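How to make printable colouring bunting for a classroom or a rainy afternoon

Right, quick one. Did this in April with a room full of six-year-olds and it worked well enough that Gleice Brito next door pinched the template. You print triangles, kids colour them, you string them up. Takes an hour if the printer behaves.

What you need
Plain A4 paper, or light card if your printer will take it
Pencils, crayons or textas
Scissors
Hole punch
String or wool, a good long bit
Sticky tape for the ends

Step 1. Pick a theme
Leaves, fish, letters of a name, whatever. Simple outlines with fat lines. Little kids hate fiddly bits and so do I. I use the free Gikard line sheets and stick one drawing in each triangle.

Step 2. Set up the page
Landscape. Two triangles per sheet, points down. Leave a blank strip along the top edge of each one, that's where the holes go. I forgot the strip the first time and punched straight through a fish's head.

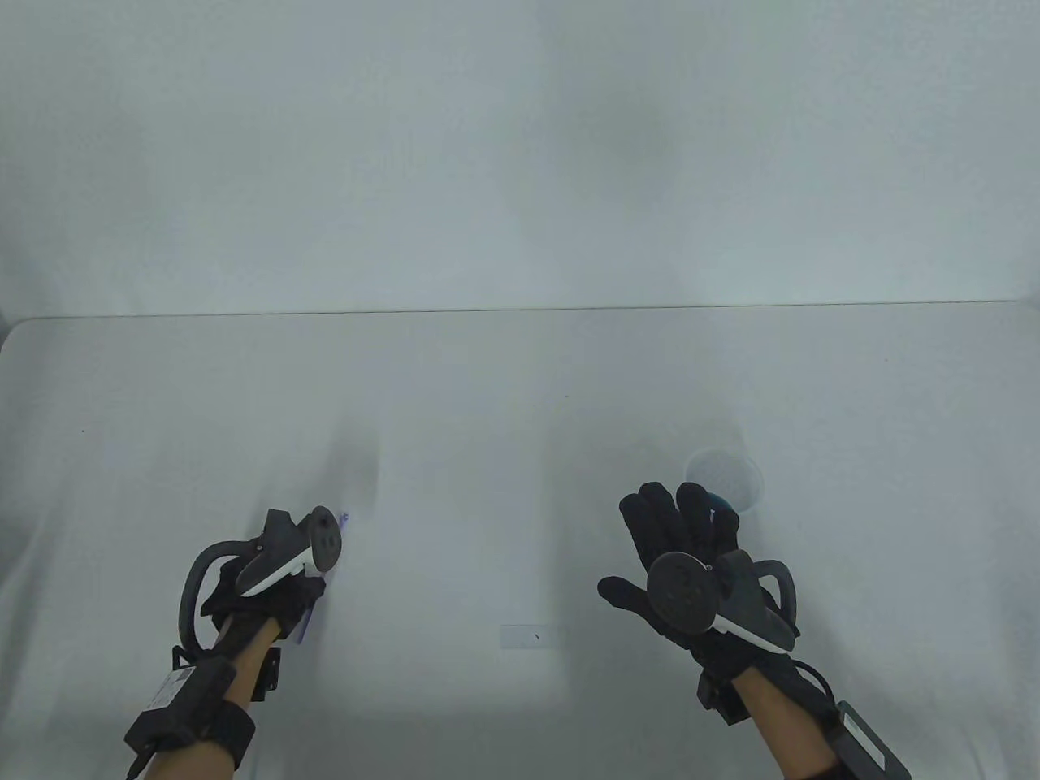 Print one test page before you do the lot. Check the outlines are dark enough and the points haven't been chopped off by the margins. If they have, choose "fit to page" and try again. Black ink only, save the colour cartridge.

Step 3. Colour first, cut later
Whole sheets are much easier to hold still than triangles. Tape the corners down for the youngest ones. Crayon is fine on plain paper. Textas bleed thru, so put scrap underneath or you'll be scrubbing desks at 3.30.

Names on the back now, in pencil. Do not leave this till the end.

Step 4. Cut
Older kids can cut their own. For the little ones I do the long sides and let them do the top. Wonky is fine. Stack and cut a few together if you're going it alone.

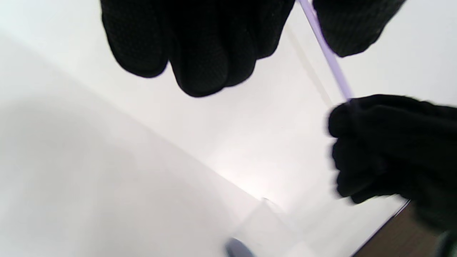

Can I use watercolour paints on these?
Only on card, and go easy on the water. Printer paper buckles and inkjet lines will run, so test a corner first. Let everything dry flat overnight before you cut.

Step 5. Punch and thread
Two holes per triangle, one near each top corner. Wrap a bit of tape around the end of your string so it goes through like a shoelace. In the front of the first hole, along the back, out the second. Keep them all the same or half your flags will face the wall.

Leave a hand's width of bare string at both ends for tying. My class made 74 flags and we broke it into shorter strings, because one long one tangles the second you look away. Wind each string round a bit of cardboard till you're ready to hang it.

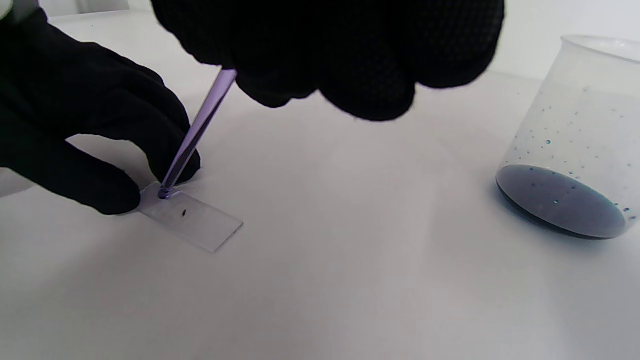
Purple dropper and glass slide, gloves on

Step 6. Hang it
Tie to hooks or tape to the wall. Loop the string back over the tape and add a second peice on top, otherwise it slides out by morning. Let it sag a little in the middle, looks better. Keep it off heaters and lights.

A few extras
Spare sheets go in the fast finishers tray.
Colouring both sides? Print single sided and glue two back to back, after colouring.
Kamlesh Dixit does his with maths facts on each flag, answers on the back. Good for Grade 2.
To store it, take the tape off and roll it up in a big envelope. Ours has done 2 years so far.

Next up is paper lanterns, same sort of thing but with more glue.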